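*Notes for the October evening talk, Hirberg community rooms. 30 minutes plus questions. Water on the lectern, clicker in left pocket.*

**Working title: The Living Room After the Snacks**

Start without the title slide. Say hi, say how happy I am to see so many people come out to hear about coffee tables and trash bins!

Ask for hands: who has a living room where people eat? (Wait. It'll be nearly everyone.) Who has a trash bin in there? I'm expecting far fewer hands, and that gap is my whole talk.

## Opening: the bin lives in the wrong room

- Most of us keep the bin in the kitchen, so every wrapper is a trip. We don't make the trip. We make a pile.
- I tried this at home for 26 evenings. With the bin in the kitchen, things sat out till morning. With a bin next to the couch, the table was clear before bed on all but 9 of them. I was so pleased I told my neighbors.
- A lined bin beside the sofa, right up near the cushions, is a lovely thing. Fold the liner well over the rim so it stays put when you drop something heavy in.
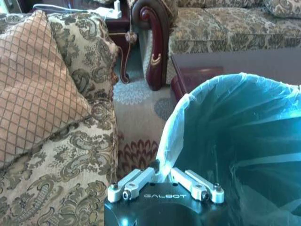
## What ends up on the table

Slow down here, people like this part. Ask them to call out what's on their own table right now. Somebody will say socks.

My usual list: napkins, wrappers, cans, and the tiny stuff, the torn corners and crumpled scraps you don't notice until the light hits them. I love the tiny stuff. If you pick up the small bits along with the big ones, the table looks done. If you leave them, it looks like you quit halfway.
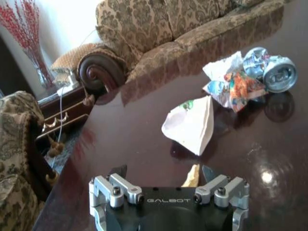

Glossy dark wood is the toughest customer of all. It's gorgeous, and it shows you everything twice, once on top and once in the reflection. When I did the Drimmont apartments job, the polished tables were the ones people worried about most, and they had the least to worry about. Clear it, then a soft dry cloth, going with the grain. Go easy on the polish. I used up a whole can my first year and I could have written my name in it.

Order I use (say it slowly, people write it down):

1. Big and crushed things first: cans, wrappers.
2. Paper next. Use the napkin to gather scraps on its way out!
3. Anything that's staying (remotes, hand cream, keys) goes to one corner.
4. Cloth.

Cans: at home mine go in a separate bag for recycling. Check what your building does. Don't get pulled into the recycling debate, it ate 9 minutes last time.

## The rest of the room is already doing its job

This is the cheerful bit, so pick up the pace. People tell me their living room is a mess, and then I look around and the walls are fine, the sofa is fine, the picture is great. The trouble is sitting on one flat surface at knee height. Fix that and you get the whole room back.

Talk about where your eye goes when you walk in. A painting in a gold-toned frame over a patterned sofa will hold a wall by itself. Red branches in a clear vase give you height and color off to the side and need no watering. I'm crazy about those branches. 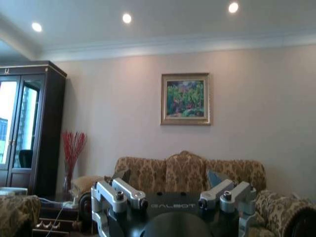

*Painting, tall cabinet, red branches in the glass vase*

Mention Falcão here, the upholstery shop that did my own chairs. They taught me to brush a damask with the pattern, and to swap the seat cushions around when I vacuum (only if they come off, don't go pulling at fixed ones).

If anyone asks about glass doors on cabinets: fingerprints at handle height, that's all it ever is.

## Bring the bin to the mess

Back to the bin, big finish. You can walk every piece over to it, or you can pick the bin up by the rim and hold it close to the table edge while the other hand clears. I do the second one every time. Fewer drips on the rug, fewer dropped bits, and it's over so fast.

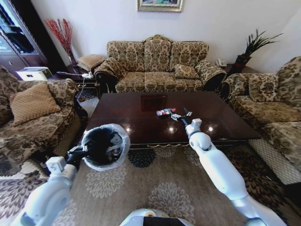
Small bins are better for this, and a dark liner or a light one makes no difference except to your taste. Half full is the moment to change the bag. If you wait for full, you'll be lifting it with both arms and muttering.

Carved or scrolled trim along a table edge catches crumbs, so run a dry paintbrush along it. Hold up my paintbrush! It came from the Drerkadis hardware aisle and it's the best tool I own.

## Questions

- Pets and open bins: get a lid.
- Kids: give them the cans, they love the noise.
- Rugs: I have another whole talk. Sign-up sheet is by the door, 30 places.

Stack the chairs before leaving, and take the paintbrush home this time.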